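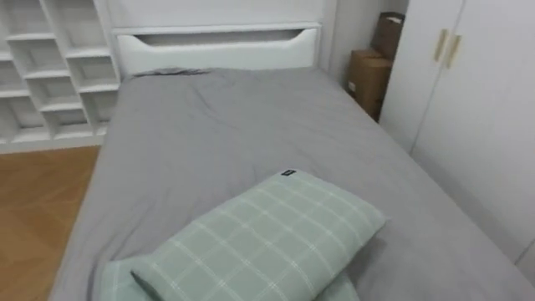

Gray fitted sheet, sage-green check pillow

Satire label missing in feed and in shared previews
Opened by: Sibel Tekin
Product: Starnine Publisher, feed module
Site: Fledirlow (satirical news)
Date opened: 2024-08-31
Status: Closed

Dear support team,

I manage the website of Fledirlow, a small satirical paper. We write invented news about politicians, mostly about the town council of Nistholm and sometimes about the national government. Every article must carry the label "Satire" before the headline. On our own pages the label is present. In the feed it is missing since we installed the last update of the feed module, and it is also missing in the preview that people see when they share a link.

For us this is a serious matter. On Friday evening we published a story that the mayor of Nistholm will lend the town hall balcony to himself for life, and that after his retirement he will give speeches from it to the parked cars. A reader received it through the feed without the label and sent it to his whole choir. By the next morning the mayor's office had received 11 calls. One caller did not want to complain. She wanted to know if she may still park there.

What I have checked so far:

The field "Content type" is set to "Satire" in the article. I opened it and saved it again, no change.
The option "Show label before title" is on, in the site settings and also in the feed settings.
I emptied the cache of the site. No change.
I made a new test article with the title "Senator promises to read one page". The label appears on the page and does not appear in the feed.
I looked at the source of the feed. The title element has only the headline. The category element is there, but it is empty.

Before the update all of this worked, so I do not think it is a mistake in our settings, but please tell me if it is. The archive has 2,918 articles and I cannot edit each of them by hand.

Could you also please tell me how I can stop the feed for the time of the repair, without that subscribers lose it? I found the button "Disable feed" but the help page does not explain what happens to the address.

Kind regards,
Sibel Tekin

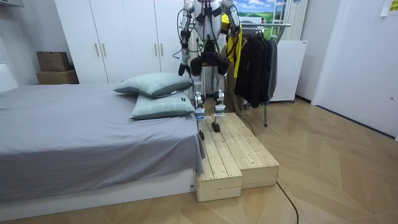 Starnine Support wrote: Thank you for the detailed report, Sibel. The update renamed the internal value "satire" to "content-satire". Your page template accepts both, the feed template accepts only the new one, so it finds nothing and prints nothing. Please do not use "Disable feed", it gives the address free and your subscribers would get an error. Use "Pause feed" under Advanced instead. Then run "Rebuild content types" from the Tools menu and send us the last lines of the report. Is your theme a standard one or was it changed?

Update from Sibel Tekin:

Thank you for the quick answer. The feed is paused now and the address still works, it only shows the old items.

Our theme was changed. The company Güler made it for us, and they added the small gray box with the word "Satire" over the headline. I wrote to them and they confirmed that the box reads the old value. They did not touch the feed.

I ran "Rebuild content types". The last lines of the report are:

Articles found: 2,918
Articles updated: 2,393
Finished with warnings

The updated articles are correct in the feed preview, I checked the balcony story and the test article. The others still have no label. I compared some of them and I think I see the reason. They are old articles from before we had the field "Content type". At that time our editor wrote the word "Satire" in the field "Section". On the page this looks the same to the reader, so I did not notice it until today.
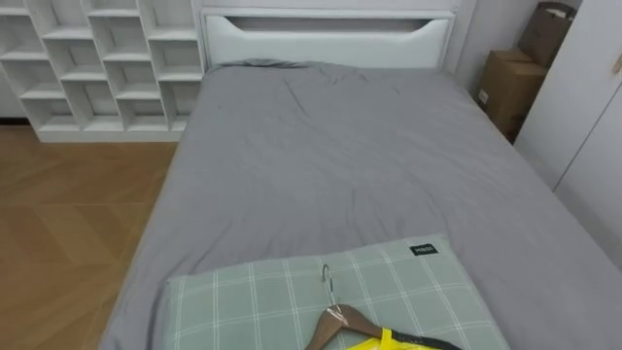 I did not want to change these old articles without asking, because the section is also a part of the link address, and many of them are linked from other places. An article about a minister who opened the same bridge two times is still read every December, when the real bridge is closed for ice.

So I have two questions. Can the rebuild tool copy the value from "Section" to "Content type" and leave "Section" as it is? And will the shared previews be renewed by themselves, or must I request this for each article?

Starnine Support wrote: Yes to the first. In the rebuild tool, open "Mapping", choose Section as source and Content type as target, and leave "Clear source" off. Addresses stay the same. Previews are stored by the services where the link was shared, so old ones can stay for a while. New shares will take the new title.

Update from Sibel Tekin:

I made the mapping as you described and ran the tool again. It finished without warnings. I tested old links from different years and they all open. The label is now in the title element and the category element is filled.

The feed is running again. The preview of the balcony story was still without label in one messenger, so I changed the headline itself to "Satire: Mayor lends balcony to himself" and this helped. I asked Güler to let their box read the new value too, and they will do it with the next change of the theme.

One small wish for the help page: please write there the difference between "Pause feed" and "Disable feed". I was very near to pressing the wrong one.

The ticket can be closed from my side.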